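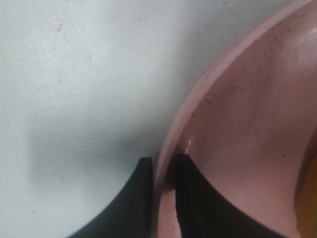
The wrist camera on the Kevar arm was remounted in November, and it has been my responsibility since then to keep its view consistent from one month to the next. The procedure I follow was written by Marek Vondráček when the cell was first installed at Trostgate, and I have departed from it in only a few respects, which are recorded below. The position I use for the visual check places one finger on either side of the rim of the pink bowl. It is a demanding position, as the gap is narrow and the rim must run through it without either finger being pushed outward. The right finger, inside the bowl, should sit close along the inner wall with its tip fully in view. When both tips are visible and the rim continues down between them to the bottom of the picture, I consider the mount acceptable and proceed to the fingers themselves.

Finger maintenance is scheduled every 2,000 cycles. The arm is brought to its service position, the drive is disabled at the cabinet, and the key is removed and kept by the person doing the work. Each finger is held by 2 screws. I loosen both before removing either. The contact faces are wiped with a damp cloth and left to air dry. Solvent is not to be used, although an earlier edition of the Gendport manual permitted it.

Pads are inspected under the bench lamp. Light polishing of the surface is acceptable. A pad that has lifted at the corner is replaced, together with its partner, and the date is entered on the card inside the cabinet door. The replacement set supplied by Charvát fits correctly but is slightly stiffer when new, and I allow 15 minutes of slow opening and closing before any closing force is measured.

The closing force was last measured on 9th June. The cell had by then completed 54 shifts on the present set of pads, and the reading remained within the limits given on the card. I made no adjustment. I would ask colleagues to resist the temptation to increase the force when a grasp is missed. In most of the cases referred to me, the approach height had been changed and the force setting was entirely sound.

The table surface and the bowl are part of the cell and should be treated as such. Crumbs and marks inside the bowl are easily seen at this distance, and so are stains on the white top. Both are to be wiped at the end of the shift, with the arm parked and disabled. The bowl should then be returned to its usual place on the right.

One matter remains open. The cable at the wrist rubs lightly against its clamp when the last joint is turned fully clockwise. I have fitted a sleeve as a temporary measure and written to Gendport for the longer bracket. Until it arrives, please keep the speed of that joint at the lower setting and report any flicker in the camera picture to me directly.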